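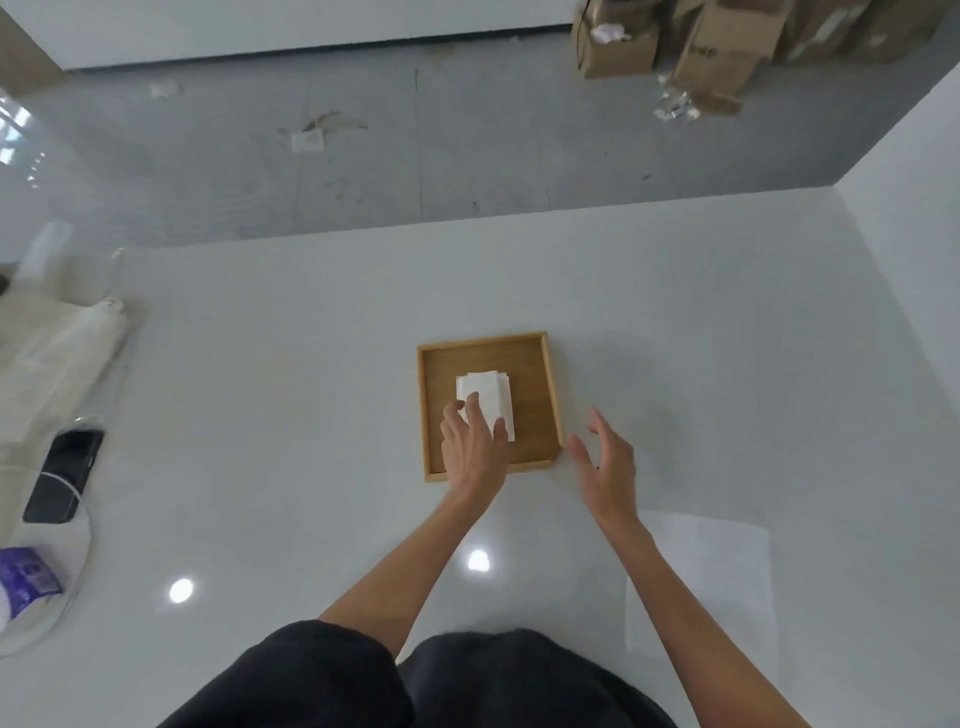 Asbridge, noviembre

¡Ya se puede reservar la nueva ruta en barca por el lago Zasberg! Sale todos los sábados a las 9 desde el muelle viejo y recorre 23 kilómetros de orilla, con parada en el molino de Szénási – en pie desde 1731 – y tiempo de sobra para subir andando hasta el mirador. La barca lleva a 28 pasajeros y la comida va incluida, así que solo hay que traer calzado cómodo y muchas ganas. Un plan estupendo para quien quiera ver el valle entero en un día.
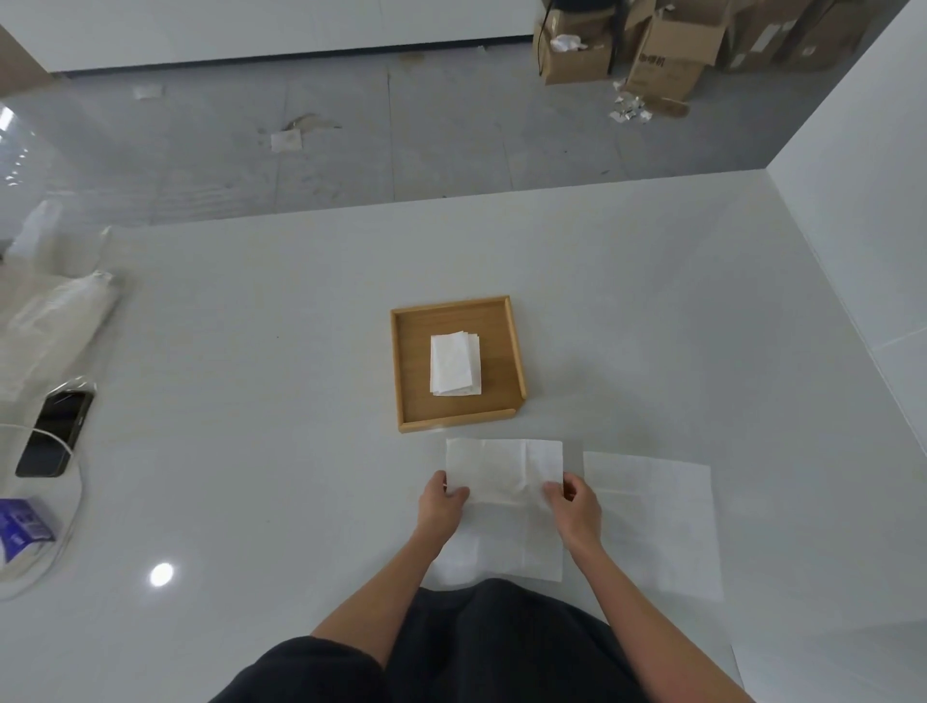
Glenys Pirihi, que hizo el recorrido de prueba, cuenta que la subida al mirador es más suave de lo que esperaba y que repetiría mañana mismo, aunque recomienda llevar chaqueta para la vuelta. Las plazas se reservan en la oficina de Drokum, junto al muelle, hasta la tarde anterior a la salida.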